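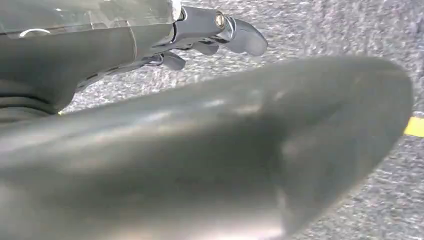
The perception and control group at Prarkivano has completed the first stage of its work on self-masking, the part of the software that allows a robot to tell its own body from the objects around it. The need for this work is greatest at the wrist. A camera mounted there is well placed to observe a grasp, yet much of what it records is the hand itself. A gray finger close to the lens may take up most of the view and lie well out of focus, while the digits farther off remain fairly sharp against the speckled carpet. Under the previous release, the depth module treated both as part of the surroundings. The planner then received a report of an obstacle directly in front of the hand and either slowed the arm or refused the motion.

The new module, known within the group as Lonadetti, predicts the outline of the hand from the joint readings and removes that region before depth is computed. Sylvain Coste, who leads the perception work, reports that the prediction is reliable for the palm and the wrist. The fingertips have required more effort. Small errors in each joint add up along the finger, and at close range an error of a few millimeters covers a large number of pixels. The group has therefore added a correction step that compares the predicted outline with the camera view and shifts it where the two disagree. The correction is limited in size so that an object resting against a finger is not absorbed into the mask.

Blur has been handled separately. The edge of a near finger is spread over a wide band, and a mask drawn along the middle of that band leaves a gray fringe behind. The module now widens the mask according to the distance of each finger from the lens. Some area of the floor is lost as a result, which the group considers acceptable for slow approach motions. Bright reflections on the metal parts of the wrist remain a source of stray depth points and will be addressed in a later release.
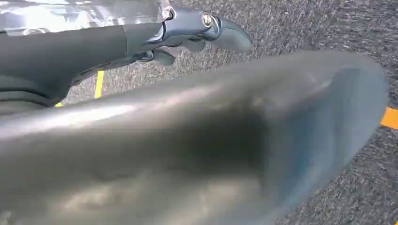 Wrist camera view with the hand above the taped carpet.

The tests were run from a log of 303 grasp attempts. Each attempt was replayed through the old and the new software with the same settings, and the planner's decisions were stored side by side. Replay does not show how the arm would have moved after a different decision, and the group has asked that the results be read with that limit in mind. The most useful outcome to date has been a clear list of the hand positions in which the two versions disagree. Most of these involve a partly closed hand, where one finger hides another from the camera.

Rainer Stüber, who is responsible for planning and tooling, has revised the viewer used to inspect these cases. It now shows the camera view, the mask and the planner's obstacle map on one time line. Reviewers may mark a disagreement and attach a short note, and the marked cases are added to the regression set overnight. Members of the Karpenko project who use the earlier viewer may continue to do so until the end of the year, although no further changes will be made to it.

The second stage concerns objects that are already in the hand. Once a part has been grasped, it should move with the hand in the planner's model and should no longer be reported as an obstacle. Large molded parts present a particular difficulty. A black panel with ribs and open cutouts cannot be represented well by a plain box, as the camera sees the table and the floor through the openings. The group is testing a model in which the solid regions of the part are attached to the gripper and the openings are left clear for perception, while the planner keeps the full outer boundary for collision checks. People standing near the work table must remain visible to the system throughout, including when they are seen only in part.

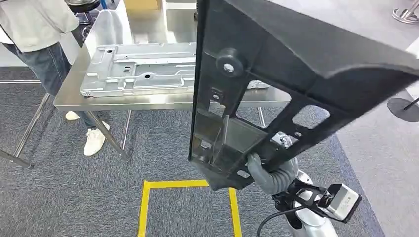

Access and Contacts

The Lonadetti module and the revised viewer are available to all project members through the Zadirby software repository. Questions on masking and calibration should be sent to Sylvain Coste. Requests concerning the viewer, the regression set or planner settings should be sent to Rainer Stüber. Groups wishing to submit their own logs for replay are asked to include the joint readings and the camera calibration file with each log.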